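# Ultutico: sorting small medical supplies on one bench

Project report, submitted 7/22/18

I'm going to write this one the way I'd tell it, because the handout said "your own words" and my own words are apparently pretty long-winded. Ultutico was my name for the project (I needed something for the cover sheet and it stuck). What it comes down to is one long aluminum table, some parts bins, a lot of cardboard, and a pile of small medical stuff that arrived all mixed up and had to leave sorted.

## What I started with

The supplies came from Beltside, a company that sells to clinics and lets student projects have its opened cartons for practice. Opened cartons are great because they're free and terrible because everything inside has been picked over. I had 1,452 items on the first count. Exactly 1,000 of those were face masks, a number so round that I counted the masks twice to be sure, and got 1,000 again! The rest was small sealed packages and little folded packets that slide under everything.

My question was simple enough: what's the least amount of setup that lets one person sort this kind of thing without mixing it up? I wasn't trying to design a warehouse. I wanted something you could lay out on a table in the morning and put away at night.

## The table, and why it drove me nuts

The tabletop in our lab is made of ridged metal slats. It's sturdy and it's long and I have nothing bad to say about it as a table. As a sorting surface for small flat packets it's awful. I'd put a packet down, a corner would drop into a groove, and then I'd be scraping at it with a fingernail. The soft packets were worst of all, and a mask would get its ear loop hung up on an edge and drag its neighbors along with it.

I tried three coverings before I settled:

- A bedsheet from home. Looked nice, bunched up instantly.
- A roll of brown paper. Better, but it tore along the ridges by the second afternoon, and every time I leaned on it, it crackled.
- Flattened boxes. Winner by a mile.

Cardboard just works. It's stiff enough to bridge the slats, it has a bit of grip to it, and the color makes pale packages easy to spot. I did have a small fight with the die-cut holes, because a thin packet can catch in a slot if you slide it the wrong way. So I got into the habit of picking things up and setting them down instead of pushing them around. Folds are the other thing to watch. A crease that won't lie flat makes a little hill, and I ended up pressing the worst ones backward over the edge of the table before putting the sheet down.

I never trimmed the edges. They looked ragged and hung over the slats in places, and I kept meaning to get a knife, and then the project was over.

## The bins

I used blue plastic ones from Kotian, the supply place two streets over from campus. I started with six because six sounded organized. Six was too many! With six I had to read a label every time I picked something up, and I'd be standing there with a mask in my hand like I'd forgotten how to read. When I dropped to three I stopped needing labels at all after the first hour.

Three bins meant three groups: masks, sealed packages, and small packets. I put the masks in the middle because that was where my hand went most often, and the other two went on either side. They stood in a row at one side of the work surface so the whole open area stayed free for spreading things out. 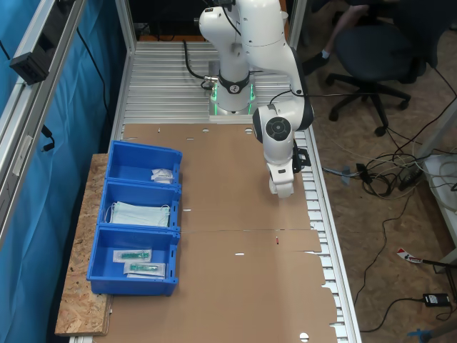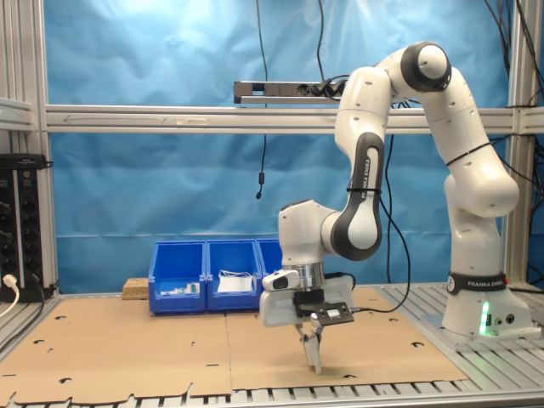 *Flattened cardboard down on the slatted table, three blue bins in a row.*

One thing I changed my mind about was how full to let a bin get. My first idea was to fill each one to the top and then empty it into a carton. Bad plan with masks. They're springy, and a tall stack leans over and sends the top ones into the next bin. After that I kept the stacks low and emptied them more often, and the sealed packages did better that way too because I could lay them so both faces were readable without digging.

## How a session went

I ran the same routine for four weeks, starting in April. I'd put the cardboard down, set out the bins, tip one small heap onto the middle of the sheet, and sort it until the heap was gone. Then I'd count each bin into its own carton, write the number on a sheet of scrap paper, and tip out the next heap.

The size of the heap mattered way more than I'd guessed. A big heap feels efficient and makes you sloppy. You start grabbing two things at once, and the folded packets hide between masks. With small heaps I could see every single thing before I touched it. I also stopped sorting while talking to people, which made me kind of bad company but fixed most of my miscounts.

My scrap paper says I caught 65 misplaced items when I did the final check of all the cartons. Nearly all of those were from the six-bin days and the first week with three. Most were packets that had gone in with the masks, and I'd like to blame the packets for being tiny, but a lot of it was me going too fast before lunch.

## Stuff I'd do differently

**Plan the floor.** I spent all my time thinking about the tabletop and none of it thinking about where I stood. There's an office chair on that side of the room, and cables on the floor, and I was constantly stepping around one to avoid the other. Next time the chair gets parked somewhere first thing.

**Start with the cardboard.** I lost most of a week to the sheet and the paper. If I'd gone straight for the flattened boxes I could have run more sessions and had better numbers to show.

**Decide what counts as an item.** A sealed package with more than one piece inside, is that one or two? I went with one, since that's how it's handed over, but I only made that call partway through and had to recount three cartons. Painful!

**Write down the time.** I know how many things I sorted and I know how many I got wrong, but I can't tell you how fast I was, because I kept forgetting to check the clock when I started. That's the biggest hole in this report and I'm putting it here before somebody else does.

## Where it all went

The sorted cartons are stacked in the Tredcombe storage room, second shelf, with the counts taped to the fronts. The bins are washed and in the cupboard if anyone wants them. I left the best pieces of cardboard leaning against the wall behind the door, so please don't recycle those until the next group has had a look, and if you use the one with the bad crease, put it fold side down.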